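3. The cable task

The third challenge of the term was the one our students asked for. After weeks of stacking and sorting, they wanted something a technician would recognise as real work, and plugging a network cable into a switch fits that nicely. It is a small job, the parts are cheap, and it is surprisingly hard for a robot! The plug has to arrive the right way up, square to the port and within a whisker of its centre, and a port gives you very little help if you miss.

Students in the Flukside stream drove the two arms by hand through the Parberg control program, and their runs were saved as training examples for the policy described in section 4. Each pair picked its own way of doing the job, and we left them to it on purpose. Some wanted to go straight from the bench to the panel in one sweep. Others stopped short, lined up, and crept in. The creeping pairs found that the last bit of travel was where their attention went, and most of their notes are about it. Figure 1 shows the clear plug near the panel, held by its boot and still outside any port.
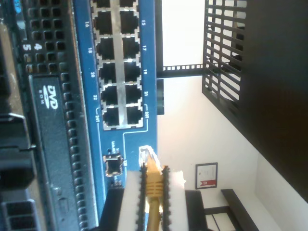
3.1 Setting up the bench

We built the bench around a rack-mounted switch, with one arm working from either side. Under the working area we laid a black bubble-textured covering, which gave the fingers a bit of give when they came down too hard (they often did in October). It also made the yellow cable easy to pick out, a happy accident that Nest Bevan spotted while going through early runs.

Sharing the space took practice. Two arms reaching for one small rack get in each other's way quickly, and the first habit students had to learn was where to park the arm they weren't using. Arwel Ellis's pair drew up a parking rule on the whiteboard — the idle arm stays off to the side, fingers open — and by the next session the whole class had copied it.

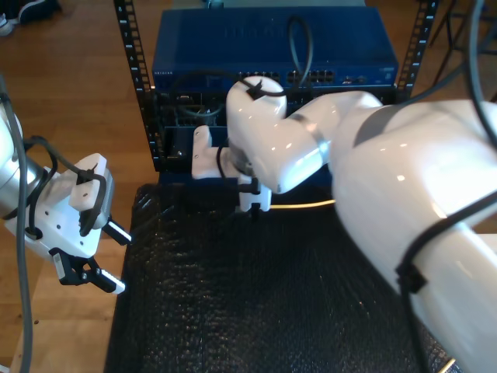

Figure 2. Both arms at the rack, with the thin yellow cable lying across the mat.

3.2 Collecting runs

The class recorded 2287 runs over the term. We set aside every run where the driver lost track of which port was the target, and kept the clumsy ones, so long as the driver was still trying for the right port. Keeping them was Gwilym Llewellyn's idea and we are very glad he argued for it. A policy that has only seen tidy approaches has no notion of what to do when the plug tips sideways, and our students tipped it sideways in every way you can think of.

Nearly 1000 of the kept runs use one arm only. In the rest, one arm lifts the cable and passes it to the other before the approach. The handover is slower, but students liked it, as it let them fix a poor grip before getting to the panel. We had planned to drop handovers halfway through term and changed our minds after watching 15 of them in a row with the class, who could explain each choice of grip far better than we could.

Grip position matters a great deal. Held well back along the cable, the plug droops and wanders. Held at the connector, as in Figure 3, it follows the fingers closely, though the fingers then have less room beside the neighbouring ports.

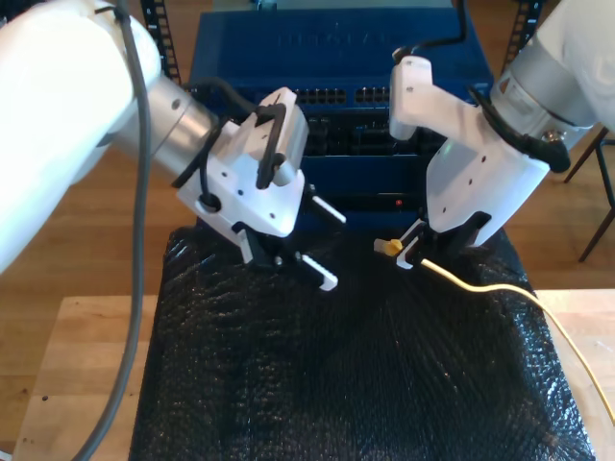 Rungnapa Chantharasri

3.3 Marking and feedback

I wrote the marking scheme for this task and would change one part of it. Each run was scored out of 5, with most of the weight on whether the plug ended up seated. That was fair to the strong drivers and hard on everyone else. A pair could choose a good grip, clear the other arm, line up beautifully, brush the rim of the port and walk away with a low mark.

Nia James suggested splitting the score by stage, so pick-up, approach and insertion are each marked separately. We tried this in the final session using the Gittins rubric from our Hanbridge summer course, and the talk in the room changed straight away. Pairs began comparing approaches and asking to replay each other's runs, and two of them stayed past 5 to try one more grip. The stage scores are also handy labels for training, and the next section uses them to choose which runs the policy sees first.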